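Home | Projects | Godgate | Reports | Contact

August
By Rostislav Malý

Godgate: progress report on gripper and camera trials

Work this period went into the two finger designs left over from the spring shortlist and into the choice of camera mount. The Faltamance fingers have a curved inner surface. The Lodhi fingers are flat and stiffer. Both fit the same hand-held body, so we could compare them without changing anything else in the setup.

We collected 270 demonstrations in all. Ctibor Havlíček ran most of the cup tasks and I ran the bottle tasks. Operators worked in blocks of 50 and then changed fingers. The first block with the Lodhi fingers was thrown out after we found the clocks on the two grippers had drifted apart. It was repeated in full and the repeat is included in the total.

On paper cups the curved fingers did better. The flat ones dented the rim when the operator closed quickly, and a dented cup is hard to stack. On bottles we saw little difference between the two. Operators said the flat fingers felt more certain on a hard cap, but the recordings don't show it.
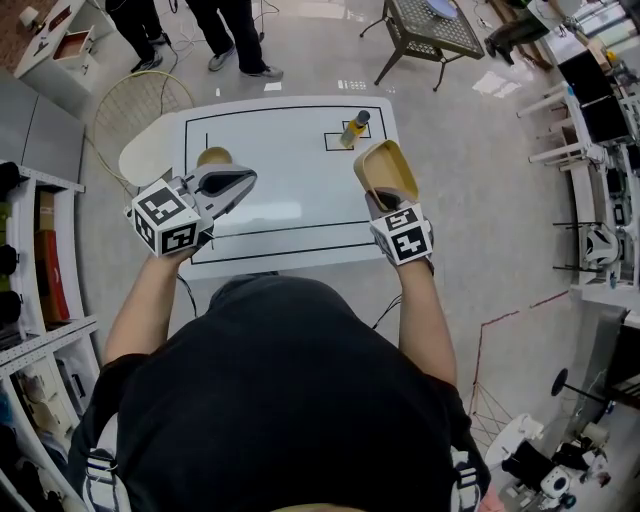
Randwood, August – The table layout is now fixed. The black tape border marks the working area, and the small square near the far corner is the target for the yellow bottle. Cups are handled inside the border with both grippers. Each gripper carries a white cube printed with markers, and we take hand position from these, using the overhead view. Tracking is good when the hands are apart. It gets worse when one hand passes over the other, or when a gripper is rolled far enough that most of its cube turns away from the camera.

Two camera mounts were tried. The chest mount was dropped after 6 sessions, as the forearms blocked the cups too often. The high mount looking down sees nearly the whole table and will be used from now on. Its weak point is the operator's head, which comes into view when someone leans in. We have asked operators to stand straighter, with mixed results.

Cables remain a nuisance. Each gripper is still wired, and the cable pulls on the wrist during long reaches. A lighter cable has been ordered – delivery has slipped once already.

Spending is within the approved amount. The one request is to move the money set aside for a third finger design to a second set of Faltamance pads, which wear faster than expected at the tip.

Next period we will replay the cup demonstrations on the arm with the curved fingers, then repeat with the flat ones if time allows. Ctibor will send the replay plan separately.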